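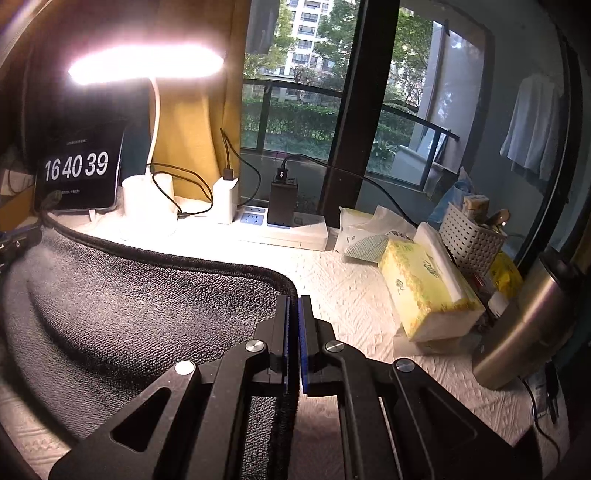 Desk lamp and clock, 16:40.

Meter in a long poem: is an irregular line an error?
Posted by Irfan Arain, 13 Dec 2018

I am preparing a reading guide to "Clirnska", a narrative poem of 120 lines, for the Hashmi reading circle. The poem is written in blank verse, yet line 37 has only three stresses and stops short. The Ustwood edition prints it without a note. Should the guide treat the line as a misprint, or may it be presented as the poet's intention? Members are also asked to state which edition they consider reliable.

Wendelin Kälin
A short line is not in itself evidence of a misprint. Poets writing in blank verse have often left a line incomplete to mark a pause or a change of speaker. Please check whether line 38 begins a new sentence. If it does, the break is very likely deliberate. 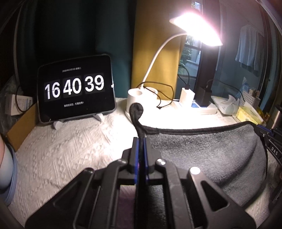
Where the sentence runs on without a break, a missing word should be considered, and an earlier printing should be consulted before the guide makes any claim. It would be proper to print the line as it stands and add a brief note - one sentence is enough. I am not able to recommend an edition, as I have seen only the Ustwood text.

Grikent
Our copy has the same short line. We read it aloud in January and did not notice anything wrong. Page 14 or 15, depending on the printing.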